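인쇄하기 | 이메일로 보내기
읽는 시간 2분

Sivine 애니메이션 감상 모임 정기 회의록

일시: 2023년 8월 24일
장소: Ollar 2층 모임방
기록: 총무

비가 꽤 내리는 저녁이었는데도 많이들 와 주셔서 시작 전부터 방 안이 훈훈했습니다. 지난번에 못 오셨던 분들도 반가운 얼굴로 인사를 나누셨고, 이야기가 길어지는 바람에 예정보다 15분 늦게 시작했습니다. 지난 회의록은 고칠 곳 없이 그대로 승인되었습니다.

1. 가을 상영작 선정
후보로 올라온 작품은 장편 「Grinden」과 단편 연작 「Bednarek의 등대」였습니다. 「Grinden」은 안개에 잠긴 탄광 마을에서 늑대 소녀와 우편배달부가 함께 겨울을 나는 이야기로, 초반이 느리지만 뒤로 갈수록 마음을 붙잡는다는 의견이 많았습니다. 「Bednarek의 등대」는 한 편이 짧아서 처음 오시는 분들도 부담 없이 보실 수 있다는 점이 장점으로 꼽혔습니다. 한참 즐겁게 옥신각신한 끝에 가을에는 「Grinden」을 먼저 보고, 등대 쪽은 내년 2월 상영회로 넘기기로 하였습니다.

2. 자막과 더빙
이 안건은 매번 나오지만 이번에도 쉽게 끝나지 않았습니다. 원어의 숨소리까지 듣고 싶다는 분도 계셨고, 아이와 함께 오시는 분들은 더빙이 있어야 끝까지 앉아 있을 수 있다고 하셨습니다. 두 쪽 말씀이 모두 일리가 있어, 낮 회차는 더빙으로, 저녁 회차는 자막으로 틀어 보기로 잠정 결정하였습니다. 상영권을 가진 쪽에 두 판본을 모두 받을 수 있는지는 총무가 문의하겠습니다.

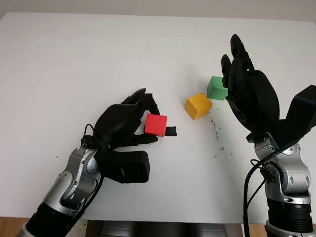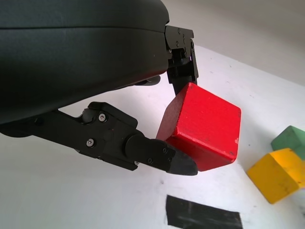
자막 이야기가 나온 김에 글자 크기도 꼭 살펴 달라는 말씀이 뒷자리에서 나왔는데, 지난 상영회 때 흰 글씨가 눈 덮인 배경에 묻혀서 마지막 대사를 통째로 놓치셨다고 합니다. 여러 분이 고개를 끄덕이셨고, 글자에 검은 테두리를 넣을 수 있는지 미리 시험해 보기로 하였습니다.

3. 소식지
상영작 소개를 담은 소식지를 이번에도 만들기로 하였습니다. 지난번에는 500부가 넘게 나갔으니 같은 인쇄소에 비슷한 분량으로 맡기면 되겠습니다. 줄거리 소개에 결말이 너무 드러난다는 의견이 있어서, 이번에는 늑대 소녀가 마을에 들어서는 대목까지만 쓰기로 하였습니다. 감상문을 보내 주실 분은 길이에 구애받지 마시고 편하게 써 주시기 바랍니다. 짧은 한 줄도 정말 반갑습니다.

4. 기타
- 상영 뒤 이야기 시간을 조금 늘려 달라는 요청이 있어 받아들였습니다.
- 원작 만화를 빌려 가신 분은 다음 모임 때 가져와 주세요. 2권을 기다리시는 분이 여럿 계십니다.
- 주제가를 다 같이 불러 보자는 제안은 웃음 속에 다음 회의로 미루었습니다.

다음 회의 날짜는 상영권 답변을 받은 뒤에 따로 알려 드리겠습니다. 늦은 시간까지 함께해 주신 모든 분께 감사드리며, 남은 다과는 나누어 가져가셨습니다.

문의: Sivine 애니메이션 감상 모임 총무 | © Sivine | 맨 위로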